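12th January - Skistthorpe

I've been writing up Prarnlow for a while now, and I finally got to see how the sausage gets made (or in this case, how the snacks get picked up). Prarnlow is the small outfit above the old Birkett print works that wants a gripper to learn everyday tidying by copying people. The copying part needs examples, and lots of them, so they've been sending hand-held grippers home with folks around town. As of this week they have 3,183 usable clips in the bank, and they'd like a whole lot more before the end of February.

Mervyn Gosling runs the collecting side. He met me on the stairs with a gripper under each arm and a phone wedged against his ear, and he had one in my hand before I'd gotten my coat off. It's heavier than I expected! You squeeze, the jaws close, and the camera on the tool records what the fingers are up to. Twenty minutes later my wrist was complaining and I had 14 clips to my name - two of which Mervyn threw out on the spot, because I'd let go of the thing too early.

The job this month is packets. Cans and blocks went fine in the fall, but a snack pouch crinkles, slides and throws light all over the place, and the early model kept closing its fingers on thin air. So the new instructions ask people to work with whatever they have in the kitchen, on their own tables, with their own tablecloths. Plain white backgrounds are out. Mervyn says he'd take a busy pattern and a bright window over a clean lab bench any day, and he was pretty cheerful about it.

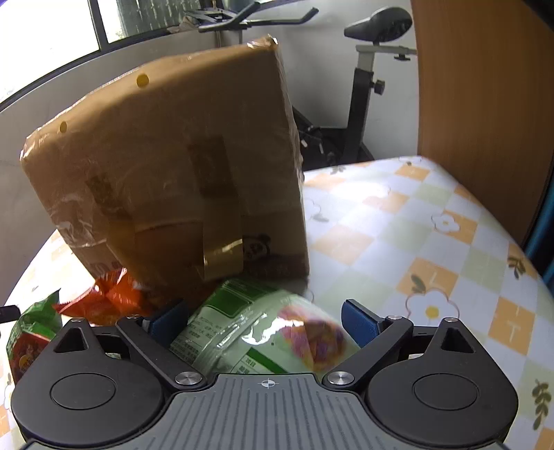 *Packet work at a home table: the jaws on either side of a green snack pouch, next to a big cardboard box.*

I sat in on a review session too, and I'll admit I thought it would be dull. It was kind of great? Two people watch each clip on a big monitor and mark when the fingers first touch the packet and when they let go. They argue - a lot - about what counts as a touch when the plastic is shiny. One clip got played so many times I started rooting for the packet.

The software doing the sorting is called Drilline, and it's home-grown. It flags clips that are too dark or too short, then leaves the rest for human eyes. It flagged 119 in the last batch, and the reviewers put 20 of those back in after a second look. Mervyn wants that number lower, and he's tweaking the brightness check first.

If you're in Skistthorpe and want a turn, there are still a few grippers to lend out. You get a short lesson, a charger and a sheet of instructions (read the part about letting go, trust me), and you bring the tool back when your batch is done. Sign-up is at the Birkett building, second floor, and the buzzer sticks, so lean on it. I've put my own name down for a second round - soup packets next time.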